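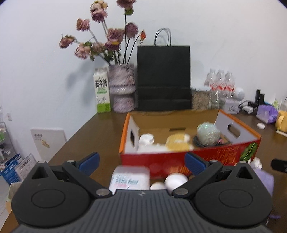 Figure 2. Carton ouvert posé sur une table, à proximité d'un mur clair.

3.2 Conditionnement et reprise d'humidité

Les essais de compression verticale ont porté sur 200 caisses en carton ondulé simple cannelure, fournies par la cartonnerie Jallside et conservées à plat jusqu'au montage. Le protocole suit celui de Huỳnh et Kingi, à une différence près – la durée de conditionnement a été portée à 34 heures. La résistance moyenne s'établit à 1 972 N en atmosphère sèche. Elle perd 514 N après exposition à l'air humide, la rupture s'amorçant le plus souvent aux angles. Les caisses du lot Selia, dont la couverture contient davantage de fibres recyclées, présentent une dispersion plus forte. L'effet du stockage prolongé en entrepôt est traité en section 3.3.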